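遠隔操作データ収集 定例の議事録(メモ係:ディン・タン)

日付:2024/06/30
出席:ボフダナ・マルチュク(進行)、サキブ・ファルーキ、ブリュンヒルドゥル・ステイナルスドッティル、ディン・タン(私)
欠席:バルトシュ・コズウォフスキ(事前にコメントをもらっています)

今回のメモ係は私です。前回の議事録が「硬すぎて読む気がしない」と言われたので、しゃべり言葉で書きます。抜けや聞き違いがあったら、いつものスレッドに書き込んでください!

1. 前回の宿題

サキブさんの「失敗した回にもタグを付ける」は完了。落とした、つかみ損ねた、操作者が途中でやめた、の三種類で始めたそうです。ボフダナさんから「やめた理由も一言ほしい」とお願いがあって、自由記入欄を足すことになりました。必須にするかどうかで少しもめたけど、とりあえず任意です。必須にすると全員「なし」って書くよね、というのがサキブさんの意見で、これは私も自信があります(私が書きます)。

ブリュンヒルドゥルさんの操作マニュアルは、まだ半分。リーダーアームの持ち方のところで止まっているとのことでした。人によって持ち方がかなり違って、どれを正解として載せるか決められないらしいです。無理に一つにしないで、二通り載せる方向で進めてもらいます。

私の宿題だった保存先の整理は、すみません、終わっていません。次回までにやります。

2. 収集の進み具合(Lavowの片付けタスク)

5月からの累計で524本。そのうち見直しが済んで学習に回せるのが289本です。思ったより少ないなあ、というのが全員の第一声でした。残りが全部だめというわけではなく、単純に見直しが追いついていません。見直しはほぼサキブさん一人でやっているので、ここは分担しようという話になり、来週からブリュンヒルドゥルさんと私も入ります。

見直しの基準もこの場で確認しました。途中で迷って手が止まった回は、止まっている時間が短ければ残す。つかみ直しがあった回も残す。物がテーブルから落ちた回は学習には使わないけれど消さない。このへんは人によって判断がぶれていたので、すっきりしました。

品目で言うと、布ものと紙箱は順調で、遅れているのがゲームのコントローラー。これはもう操作する側がみんな苦手で、私も正直逃げていました。まとめて時間を取って話したので、次の項目に書きます。

3. コントローラーのつかみ方 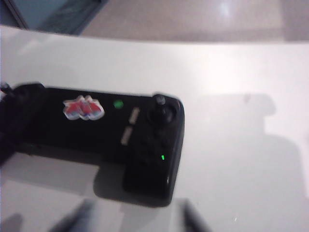 グリップの丸みのところで指がすべる、という報告がいちばん多いです。まっすぐ上から下ろすと、指を閉じた瞬間に本体がくるっと回ってしまう。ブリュンヒルドゥルさんは手首を少しひねってから下ろす派で、サキブさんは片側の指を先に当てておいて、もう片方をゆっくり寄せる派。二人とも「こっちのほうが楽」と言って譲らないので、しばらく聞いていました。おもしろかったです。

ボフダナさんの考えは、お手本としてはやり方が混ざりすぎないほうがいい、というもの。同じ置き方に対してひねる人と寄せる人がいると、方策が真ん中あたりの中途半端な動きを覚えてしまうかもしれない。それは前の紙箱のときに痛い目を見たので、みんなうなずいていました。

バルトシュさんの事前コメントもここで読み上げました。「スティックをつかむのはなしにしてほしい。持ち上がることは持ち上がるけれど、お客さんに見せたときの印象が悪い」。はい、やったのは私です。もうやりません。

もう一つ、手首カメラのぶれの話。寄せる動きが速いと細かいところが流れてしまって、あとから見直すときに指がどこに当たったのか判断しづらいとサキブさん。つかむ直前だけ速度を落とす、と口で言うのは簡単なんですが、リーダー側を握っていると気持ちが急いで、つい一気に行ってしまうんですよね。ソフト側で上限をかける案も出ました。ボフダナさんは、お手本の動きが不自然に重くなるのを心配していて、まずは操作者の心がけで様子を見ることに。

決まったこと:
・コントローラーは「片側を先に当てて寄せる」で統一する(サキブ方式)
・ひねる方式で録った分は別フォルダに移して、消さない
・つかむ直前はゆっくり。新しい目標としてコントローラーだけで80本、この方式で録る
・スティックには指をかけない

4. 両腕の使い分けと作業場所
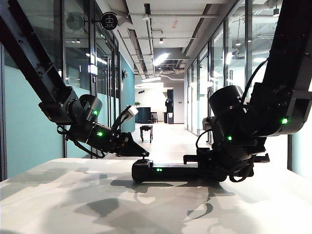

右腕を主にして左腕は補助、という割り当てをどこまで固定するかを話しました。いまは操作者の好みに任せているので、同じ物を左で取る人と右で取る人がいます。私は左利きで、つい左から行ってしまう……。ボフダナさんの提案は、物が置いてある側の腕で取る、というシンプルなもの。真ん中に置いたときだけ右腕、とします。サキブさんも、これなら見直すときに迷わないと賛成でした。

受け渡し(片方の腕からもう片方へ)は、いったん対象外にします。やってみたい気持ちはすごくあるんですけど、手首どうしが近づくと操作する側がこわくて、動きがぎくしゃくするんです。Zasineとの打ち合わせでも受け渡しは求められていないそうなので、後回しで問題なし。

ブリュンヒルドゥルさんから、腕を待機位置に戻すタイミングがばらばらだという指摘。タスクが終わったとたんに録画を止める人と、両腕を戻してから止める人がいます。これは戻してから止める、で統一。戻すところまで入っていれば、いらないときは後で切れますからね。

照明と影についても少し。時間帯でテーブルの明るさが変わるのを気にしている人が多くて、ブラインドを付けるか聞かれました。バルトシュさんのコメントでは「ばらつきはむしろ残しておきたい」。ボフダナさんも同じ意見だったので、いまのまま進めます。ただ、評価をするときは条件をそろえたいので、評価用の時間帯を別に決めます。これは私が案を出します。

5. 新しい操作者の練習

来月からAvineの人たちが操作の練習に来ます。最初の一日は録画なしで触ってもらって、二日目から録る予定。サキブさんは「初日から録っておけばいいのに」という意見で、下手な時期のデータもあとで役に立つかもしれないと言っていました。一方でブリュンヒルドゥルさんは、録られていると思うと緊張して変な癖がつくと心配していて、自分がそうだったらしいです。結局、初日は録画なしのまま。

練習の中身は、まず片腕で柔らかい物、慣れてきたら両腕、コントローラーはいちばん最後。一人14回成功したら本番の収集に入ってもらいます。この数字はFrandsenの案件で使っていたものをそのまま持ってきただけで、深い意味はありません。きついようなら見直しましょう。

あと、長くやると肩がこるという話でひとしきり盛り上がりました。リーダーアームの台の高さ、みなさん自分に合わせて変えてくださいね。変えたあとは元に戻さなくていいです。

6. 次回までにやること

サキブ:タグに自由記入欄を追加。見直しの手順を一枚にまとめて共有
ブリュンヒルドゥル:マニュアルの残り半分。腕の使い分けと待機位置のルールも入れる
ボフダナ:Avineの人たちと日程の調整。バルトシュさんに今回の決定を伝える
タン:保存先の整理(今度こそ!)、ひねる方式の分の移動、評価用の時間帯の案

次回の進行はサキブさん、メモ係はブリュンヒルドゥルさんです。受け渡しの話をどうしてもしたい人は、先にボフダナさんに言っておいてください。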